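The Acting Administrator Problem

Prutville has a new acting city administrator, and if you blinked you missed the vote. The council approved the appointment of Omid Najafi in November by a show of hands, at the tail end of a meeting that had already run past 10 p.m. The press release went out the next morning. It was four paragraphs long and used the word "continuity" in three of them.

I have nothing against Najafi. He ran the permits office for years and people who deal with that office tell me he returns calls, which puts him ahead of most of city hall. My trouble is with the word "acting."

The last administrator left for what the release calls "family reasons." Maybe so. I have covered this town long enough to notice that family reasons tend to show up right after a bad audit, and the county's review of the Fallidik water contract landed on council desks a few weeks before the resignation letter did. The mayor's office says the two have nothing to do with each other. Fine. Then release the review. I asked for it and was told it is a draft. I asked when it would stop being a draft and was told that question should go to the administrator. 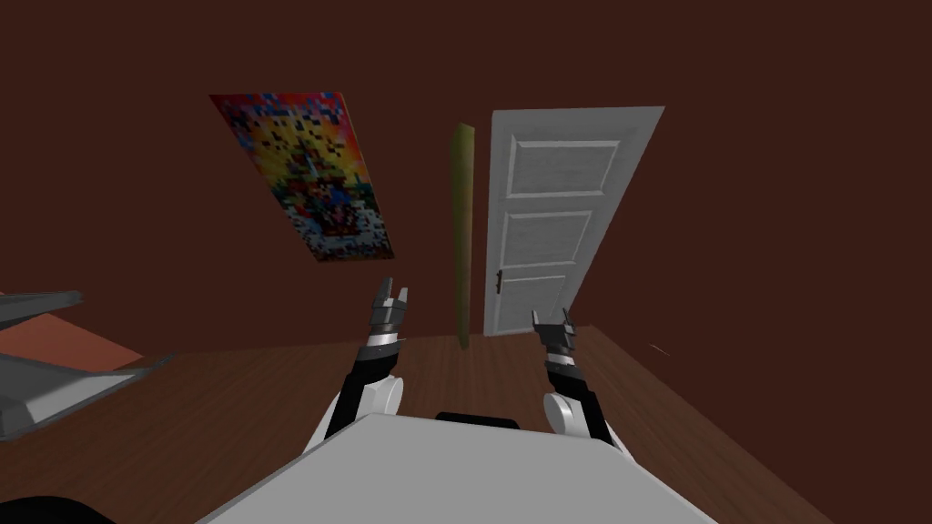
Ko wrote in after the last issue to say I was making too much of this, that every city has interim people and the trash still gets picked up. The charter gives the council time to search for the right person, Ko said, and a rushed hire would be worse than a slow one.

That's a fair point, and I'd buy it if there were a search. The city charter says an acting administrator may serve while the council "conducts a search for a permanent appointee." It doesn't say what happens when the council doesn't conduct one. There is no job posting. There is no search firm under contract and no line for one in the budget. I went through the agenda packets for the last 5 meetings and the word "recruitment" comes up once, in connection with lifeguards.

We have also been here before. The previous administrator was "acting" too, for 689 days, before anybody got around to a confirmation hearing. During that stretch the office signed the first version of the Fallidik contract and two extensions of it. None of those came with the public hearing that a permanent administrator has to hold before committing the city to a deal of that size. Read the charter closely and you'll see why. The hearing rule names "the Administrator," and the city attorney's view back then was that an acting one doesn't count.

So the job has all of its powers and fewer of its duties, as long as you keep that one word in front of the title. I'm not saying anyone planned it that way. I'm saying that nobody on the council seems in any hurry to fix it.

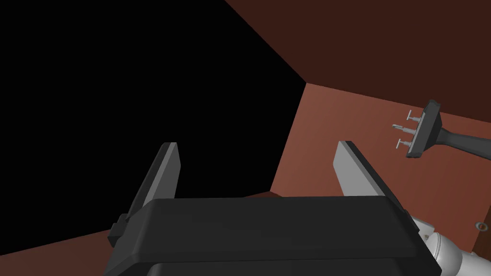 The vote itself was 6 to 1. The one no came from the Roltora district, where people have a reason to be sore. Residents there turned in a petition with 392 signatures last spring asking for an open hiring process and a public question session with the finalists. The clerk stamped it, the mayor thanked them for their engagement, and it was referred to a working group that, as far as I can find, has never met. I called the clerk's office to ask who sits on it. They're checking.

Najafi did send me a short statement. He said he was honored to serve, that he would "bring stability to the office during the transition," and that he hadn't decided whether to seek the job for good. I wrote back with two questions. Would he hold public hearings on large contracts even if the city attorney says he doesn't have to? And would he release the Fallidik review, draft or otherwise? He hasn't answered yet. To be fair to him, he has only just moved offices.

The first of those would cost the city nothing but an evening. The third Fallidik extension comes due early next year, and unless something changes it can be signed the same way as the others — one signature, no hearing, a line in the consent agenda.

The council meets again at 7 p.m. on its regular night, in the usual room. Public comment is at the start this time, and you have to sign the sheet by the door before the meeting opens. The appointment isn't on the agenda. The contract isn't either, but there's an item near the end listed as "administrator's updates," and I plan to stay for it.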